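Home | Articles | Categories | Recent changes | Talk (7)

Clollcombe Bare-Table Rules

The Clollcombe Bare-Table Rules, often shortened to "the bare-table rules" or CBT, are a set of good-practice guidelines for preparing, running and recording tests of robot grippers on a tabletop. They cover both physical benches and simulated ones. The rules take their name from the town of Clollcombe, where the first draft was written in February by a small working group led by Veronika Bodnár and Odair Leite. The group wanted something short enough to pin up next to a bench, and the printed version still fits on 2 pages.

The idea at the heart of the rules is wonderfully simple: before a robot is asked to pick anything up, it should be shown with nothing to pick up. Everything else in the document grows out of that one habit.

Background

Bodnár and Leite had been comparing grasp tests from several labs and found that many of the logs could not be lined up with one another. Some started with the fingers closed and others with the fingers half open. In a few, the first recorded moment already had the arm in motion. Of the 346 logs they gathered, 247 had no usable starting view of the work surface at all. Leite's summary of the problem, given at a workshop in Stulum, was "we have plenty of middles and hardly any beginnings."

The first users were the developers of Stefanou, a tabletop simulator, and the makers of Rovamix, a scheduling tool for robot test benches. Both groups sent back long lists of comments, and a good number of these made it into the second draft (the section on surfaces was rewritten almost from scratch).

The starting view

Rule 1 asks for a starting view at the head of every run. The surface must be clear of objects, the fingers must be open, and both fingertips must be in view of the gripper's camera. The space between the fingers should show the bare surface and nothing else. If any part of a tip is hidden, the camera angle is to be corrected and the view taken again before the run counts.

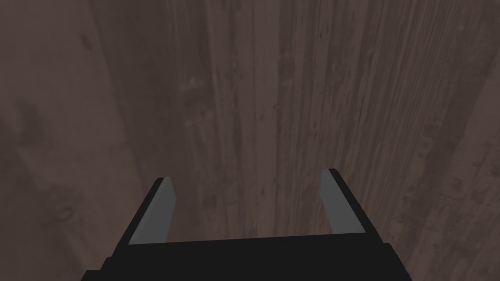 Simulated starting view: two-fingered gripper open over a bare wood-grain surface.

The same rule applies in simulation, and this is one of the parts its supporters love most. A simulated table can be cleared with a single command, so it is tempting to skip the step. Yet simulated runs go wrong in their own ways! An object may load late, or be placed inside the table, or drop in from above after the arm has started to move. A starting view gives reviewers a fixed point to check against.

Surfaces

Rule 2 deals with what lies under the gripper. Plain white or gray surfaces are allowed, but the rules encourage patterned ones as well. Wood grain gets a paragraph to itself. Knots, streaks and dark flecks can be mistaken for small objects by a vision system, and the authors regard this as a useful test in its own right. The surface pattern must be named in the run record and must stay the same for the whole of a test series. Changing it halfway through starts a new series.

Glossy surfaces are permitted only when reflections are part of the test.

Fingers and pads

Under Rule 3, the record must state the number of fingers, the opening width in millimeters and the type of pad fitted. Pads that differ clearly in shade from the rest of the finger are recommended, as they make it easier to judge where contact begins. Physical pads are inspected before each session and replaced in pairs. Simulated pads need a note of the friction value used.

Records

Rule 4 covers file keeping. Starting views are stored with the run they belong to and are never reused for another, even when two runs look identical. Failed runs are kept. Bodnár has argued for this point with great energy, and the current text says that a series with its failures removed "should not be described as following these rules."

Reception

Test teams have generally welcomed the rules for their brevity. The main complaint concerns time: on a physical bench, clearing the surface between runs slows a long series down. Rovamix answered with a setting that groups the clearing steps, which the rules accept as long as each run still has its own starting view. A proposal to extend the rules to three-fingered grippers is under discussion.

See also: Gripper calibration; Simulated benches; Stefanou (simulator)

Shares: 34 | Comments: 7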